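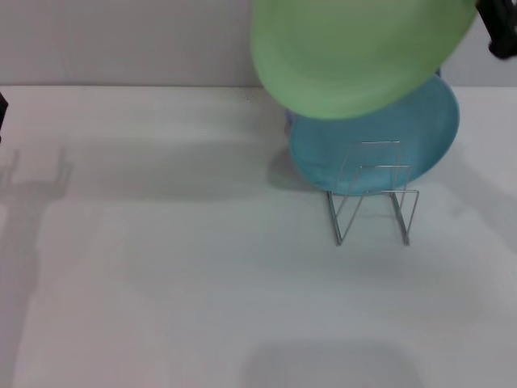 Mint green plate, sky blue plate, and the Rollum wire rack

I have owned a lot of dish racks. Too many, if you ask anyone who has helped me move. There was the big plastic one with the tray that grew things, the bamboo one that went dark at the joints, and the two-story one that took up so much counter I was chopping onions on top of the stove. So when I ordered the Rollum plate rack I wasn't expecting to have feelings about it, and now I've got a whole page of them.

First, what it is. It's a wire plate rack and that's all it is. Shiny, thin wire bent back and forth in a zigzag, with slots in between where your plates stand up on edge. There's no cutlery cup, no hooks for mugs, no drip tray and no little rubber hat for each corner. If you need one thing that holds an entire dinner's worth of dishes, pans included, you can stop reading and go buy something bigger (I'd look at Koller, my sister has one of theirs and it's the size of a carry-on).

I paid $31 for mine at Skislow, the housewares place next to the bakery, and I'll admit I stood there for a while thinking that was a lot of money for some bent wire. It weighs 408 grams on my kitchen scale. Yes, I weighed it. I weigh flour every weekend, the scale was out, it happened.

Getting plates in and out

This is the part that sold me. You come down from above with the plate on edge, the rim finds the slot and it stays put. I do it one-handed while I'm holding the sponge in the other. With my old plastic rack the pegs were so short that a full-size plate would lean on its neighbor, and then that one would lean on the next, and you'd hear the whole row go clack in the middle of the night. The loops on the Rollum come up high enough that each plate gets its own support, and I've had no midnight clacking so far!

My everyday plates are the pastel ones from Firkurby, the kind with the raised rim. I mention the rim because it matters more than you'd think. A plate with a good lip sits a bit proud in the slot, so you want to face them all the same way. Put two of them lip to lip and they'll touch. It took me a couple of evenings to get into the habit and now my hands just do it.

Shallow bowls are so-so. A pasta bowl will go in if you leave the next slot empty, but you lose room quickly that way. Deep cereal bowls are hopeless, they just sit on top like a hat. Cutting boards work great, and so do pot lids, and I've even used it for baking sheets while they cool down, although a half-sheet pan makes the whole thing a little nervous.

Does it stay where you put it?

Mostly, yes. The footprint is small and the wire is thin, so I was sure it would skate all over the place. When it's loaded it's fine. When it's empty, or has one heavy plate right at the end, you can scoot it with an elbow. My friend Braulio Pacheco has the same rack and he's put a folded dish towel under his, which also takes care of the drips. I stole the idea that same night.

About those drips – you do have to deal with them. Water runs straight down the plate and onto whatever is below. On a towel, no problem. Next to the sink with the feet near the edge, also no problem. On a bare table you're going to be wiping up after it. I knew that going in and I still grumbled about it for a week.

Looks and color

I'm a sucker for colored dishes and one of the nice things about wire this thin is how little of the plate it covers. Blue plate goes in, you still see a blue plate. The big plastic rack was a dirty sort of cream and it made everything standing in it look like a cafeteria. With this one I leave the plates out on purpose, which saves me opening a cupboard.

It also comes in a coated charcoal version, and I went back and forth on that for ages. My taste runs to soft grays, the kind that go a bit green or a bit lavender depending on where you look, and next to pastel dishes a gray like that is lovely. The charcoal was too dark for me, more like a barbecue grill. In the end I took the plain silver and I'm glad I did. 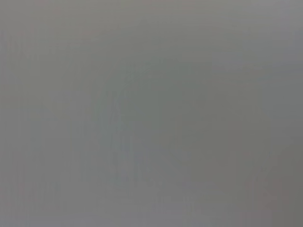 Soft gray, very close up

Cleaning

Wipe it down with a soapy cloth and rinse. The bends are where the gunk goes, especially if you have hard water like we do, so every once in a while I give it a soak in warm water with a splash of white vinegar and run an old toothbrush along the bottom wires. It takes me less time than making coffee. I've had it since January and I haven't found any rust. I looked hard around the feet, too, because that's where my mother's old one went orange.

One complaint about the packaging. It arrived at the store in a flat cardboard sleeve with a plastic tie at every bend, and whoever was in charge of those ties really loved their job. Bring scissors. Small ones.

What I'd change

I wish it came in a longer size. Mine is right for a small household, but when we have people over for dinner I run out of slots before I run out of plates and the rest end up leaning on the kettle. I could buy a second one and line them up, and I probably will once Skislow has them on sale again. I'd also pay a few dollars more for some kind of grip on the feet, so it wouldn't wander when it's empty.

Should you get one?

If you wash by hand, don't have much counter and mainly own flat plates, yes, go for it. If your sink is full of mugs and mixing bowls every night, this won't help you much and you'll be annoyed with me. I'm giving it four and a half stars, with the half star missing for the feet.

If anybody has tried the Rollum with those big square plates, leave me a comment, would you? I have my eye on a set and I'd like to know if they fit before I bring them home.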